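Workshop tips: small habits for a home gripper arm

These notes come from the arm we are building in the shared workshop in Bulcombe. I started it in March with Otis Obi, and we have the bench on Monday evenings. The arm is a two-finger gripper on a stand, and the job we gave it is to pick up laundry and soft things. I write down what cost us time, so maybe it will cost you less.

Cables first

Put the cable on the arm last, but plan it first. Move the arm by hand through all its positions, to the end of each joint, and hold a piece of string where the cable will go. Mark the string at the longest position. Then cut the cable with a hand's width more than the mark.

Leave a soft curve before every fixing point. A cable that is straight when the arm is resting will be too short when the arm is working. We lost one connector this way, and the new one had to come from Dollura and took 9 days.

Use two small zip ties close together in place of one big one. With one tie, the cable can turn around it and rub. Cut the tails flush with side cutters, not with scissors, or you will scratch your hand each time you reach in.

Choose cable colors that you can name across the room. "Pull the purple one" is a clear sentence. With four black cables we had several misunderstandings.

Screws and brackets

Thread locker goes on metal into metal only. On printed plastic some kinds will crack the part after a few days, so read the bottle. For printed brackets we use a nut on the back side and a washer.

Tighten every screw halfway, move the joint, then tighten fully. If you tighten the first one fully, the last hole will not meet its screw.

Keep the camera mount stiff. Ours was first a thin printed arm, and the picture was shaking so much that Otis thought the lens was broken. Ribs along the edges of a flat part help more than making the whole part thicker, and they use less filament.

Picking up soft things

Hard objects are easy and make you too proud. Fabric is where you learn. Start with a fabric that has some body, for example mesh. It keeps a round shape when you bunch it, and the fingers have something to close on. A flat cotton towel is much more difficult, so keep it for later.

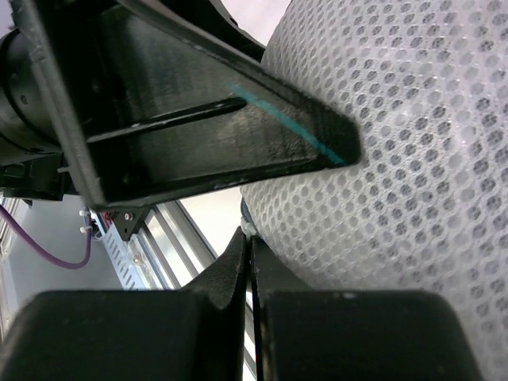 White mesh, seen from the wrist camera, with the fingers at its lower edge.

Look at your own wrist view before you fix the camera for good. The fingers should be visible at the bottom, both of them, with the gap between. If a bracket covers a big part of the view, ask yourself if you can live with it. Sometimes you can, but then do not move it again after you have recorded your positions.

White fabric on a light background is hard for the camera. Try to lower the exposure by hand until you can see the holes or the weave again. Automatic exposure changes when the dark fingers come near, and then the fabric becomes one white spot. A cheap desk lamp from the side is better than a strong one from above.

Close slowly. We set the closing speed to a third of the maximum and the missed picks became fewer. Also stop the motor when the current rises – do not wait for a position, because with fabric there is no fixed position where the fingers should stop.

Check the holes of your mesh against your fingertips. A sharp corner will catch in a hole, and then the gripper does not let go. Round the corners with 200 grit paper.

Cleaning

Black parts show all the dust, and it is useful, because you see at once when it is time. Use a dry paint brush for the grooves and a damp cloth for the finger pads. No oil near the pads! Even a little from your hands makes them slide.

Look under the rail also. Lint goes there and stays.

Writing things down

Consuelo Bermúdez, who has the bench after us, gave me this advice and I was slow to follow it. Keep a paper notebook next to the arm and write each change on one line: what, when, and the old value. My old value for the open position was 1,067 and I changed it without writing. It took us an evening to find it again.

Save the settings file under a new name each time. We call ours Itari 1, Itari 2 and so on, after the name of the arm.

Before you switch on

Remove the tools from the table. Put the stop button on the side of the hand you use most. Say "on" aloud if another person is in the room, and wait until you hear an answer.

Next time I will write about the finger pads. We are now trying the silicone sheet from Arruda, the 4 mm one, and I want to use it a few more weeks before I recommend it.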